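Can It Clear the Table Yet? Speaker notes, Clarnlow shop meetup, 8/11/18 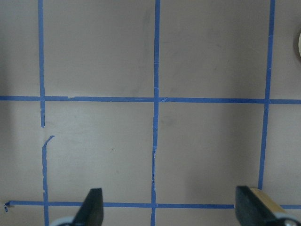 The reply from Bonsu when they read the draft of this talk was that none of it counts until a machine can work on a table with no tape on it. Fair point. Start with it, because half the room will be thinking it.

My answer: tape is how we keep score. Blue painter's tape, a grid, one cell per drop spot. If the arm is told to put a cup in a cell and the cup ends up on the line, that's a miss. Without the lines we all argue.

Mention that tape wears. Edges fray, ends lift, bits tear off. A person wiping a table goes over a loose end and doesn't think about it. Software that looks for straight lines has to cope with lines that aren't.

Numbers (go slow, people write these down):
Rarel trial, pick up and place, 1291 tries since January. 295 misses.
Most misses were at the grip, before the arm moved anywhere.
Same chore by hand, 10 seconds. Arm, 70 seconds.

Pause for questions if there are any.

Shop floor. Cuddale wants sorted parts in trays. Parts are rigid, the trays stay put, the lights stay on. Slow is all right if it runs overnight. I would say yes to this one now, with a person checking the trays in the morning.

Home. Dishes, laundry, wiping down. Everything moves between one day and the next. Cloth is the worst of it. Wiping sounds easy, but the arm has to know what is a stain and what is a scuff that won't come off. We haven't solved that. Say so plainly.

Skip the cost slide if we're past the half hour.

Back to Bonsu's point. Next round we pull up every other strip and run the same chore. If the misses jump, they were right and I'll report it at the next meetup.

Leave the contact slide up. Return the clicker to the front desk.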